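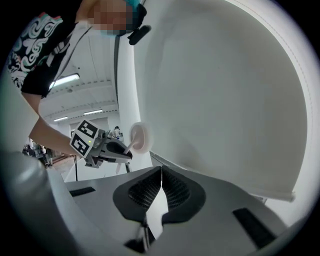 Bathtub station at the Dierckx hall, Bemholm. White disc on its stick, held in the handheld gripper.

Visit report, Dierckx demonstration collection, Bemholm
Sep 6, 2021

The Bemholm hall is the second of the two sites where Dierckx records manipulation examples for Mellau, its household task set. The first, in Aralville, handles kitchen tasks and was closed to visitors. The open day covered bathroom tasks only. We were given a short talk, then left to walk between stations while recording continued.

Equipment
There are no robot arms at the stations. An operator carries one gripper in each hand and does the task directly. Each gripper has its own camera, and the white blocks on the bodies carry square black-and-white markers used for tracking. A small display mounted at the operator's chest shows a timer for the current take. The arrangement is light enough to move to a new fixture in under an hour, according to the talk, and most of that time goes to calibration.

The gripper limits what the operator can do, which is the intention. If a grasp can't be made with two fingers, it doesn't go into the set. New operators reportedly try to steady objects with the back of the hand or the forearm, and those takes are rejected. Training lasts two days before any take is kept.

Tasks
The bathroom list has nine tasks. We saw parts of the two that use the freestanding tub. In the first, a disc on a thin stick is brought into contact with a large smooth surface and moved along it. The second is placement: a soap dish is picked up, brought over the rim and set down at a named spot.

Both are harder for the learning system than they look. A glossy white tub gives a camera little texture to work with, so depth and contact have to be judged from shading and from the motion of the tool. The soap dish is white as well. Dierckx said it had considered colored objects for this station and decided against them on the grounds that most bathrooms it expects to meet are white.

Counts
At the time of the visit the bathroom set held 944 accepted takes, with 173 more waiting for review. A take is accepted when marker tracking is continuous from start to finish, both grippers are logged, and the end state matches the task card. Failed attempts followed by a successful correction are kept under a separate label. Failures without a correction are deleted, and several visitors questioned that during the discussion.

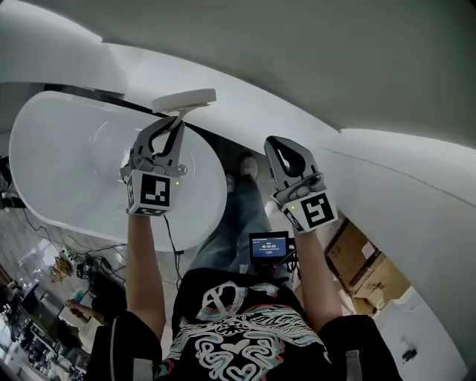
One visitor argued that the deleted failures were the most useful material in the building. In this person's experience, a policy trained only on clean takes and tidy corrections has no idea what to do once an object has slipped out of reach, and storage is cheap compared with operator time. The same visitor would keep every failure, label it coarsely, and decide later.

Dierckx replied that labeling was the bottleneck, more than storage. A reviewer needs longer to mark where a failed take went wrong than to approve a good one. The policy will be looked at again in November, when the next round of training results is due.

Other points from the discussion

Operator variation. Starting position is changed between takes by moving the operator's feet to a different floor position. Tub position stays fixed for a full session. I would have preferred both to change, and the talk gave no figures on how much this matters.

Tool load. The stick and disc put a side load on the fingers that a rigid object does not. No force data is recorded. Any pressure on the surface has to be inferred from the images, and I doubt the result will transfer well to an arm with stiffer joints.

Lighting. All takes are made under the hall's overhead fixtures. A reduced-light series is planned.

Access. The Mellau bathroom set is available to partners on request, with the tracking data but without the reviewer notes. The Aralville kitchen set is on the same terms. Sample takes from both were promised to registered visitors by email; mine has not arrived yet.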